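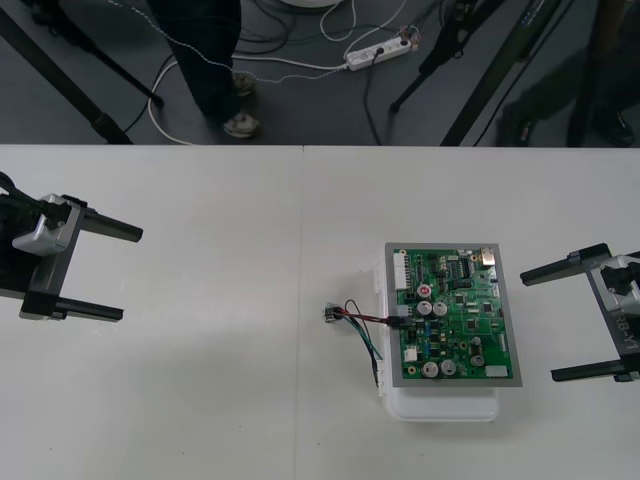
Sqalli

Electrical and small equipment check, Harnen building, ground floor and store
Date of check: 27 June 2021
Previous check: March
Result key: OK / Repair / Remove from use

I made this check on Sunday so the rooms were quiet and I could switch off the sockets one after another. Comments are under each point. Please read them also where the result is OK.

1. Distribution panel, corridor
Result: OK
The door closes and the labels can be read. The label for circuit 5 was written again by hand in March and it is still good. Keep the space before the panel free, last time there were chairs.

2. Wall sockets, both rooms
Result: Repair
One socket near the window of the Plindari room moves when the plug is pulled. It is not broken, but the screws do not hold in the wall anymore. I put tape over it. The others are tight.

3. Extension leads
Result: Remove from use (2 leads)
Two leads have damage on the outer cover close to the plug. I have put them in the red box in the store. Do not take them out again because "it is only for one day". The 40 meter reel is OK, but it must be unrolled fully before a heater is connected to it.

4. Housings and covers
Result: OK with comment
Any equipment with an open circuit board must be unplugged before somebody touches it. When the cover goes back on, look first that no wire is lying between the two halves. Small screws go in a cup, with a paper that says where they belong.

5. Kettle and microwave, kitchen corner
Result: OK
The kettle has limestone inside, this is not a safety matter but please clean it. The microwave door closes well. The cable of the microwave goes behind the shelf and I could see only a part of it. Next time the shelf should be moved – I could not do it alone.

6. Emergency lights
Result: Repair
The lamp over the back exit became weak after a few minutes on battery. The battery must be changed. The type is written inside the cover. The lamp at the front stayed bright until I ended the test.

7. Fire extinguishers
Result: OK
Seals are in place and the needle is in the green part. The extinguisher with the tag 1022 hangs too high for a short person. I ask that the hook is moved down when the wall is painted.

8. Walkways and cables on the floor
Result: OK with comment
Cables which cross a walking path need a rubber cover. There is one cover too few in the Plindari room. Prustard has the same model as before, so please order there and the pieces will fit together.

Open points from March
The broken switch in the toilet was changed and works well. The missing first aid sign is still missing.

To do before the rooms are used in the evening: point 2 and point 6. The rest can wait until the next check.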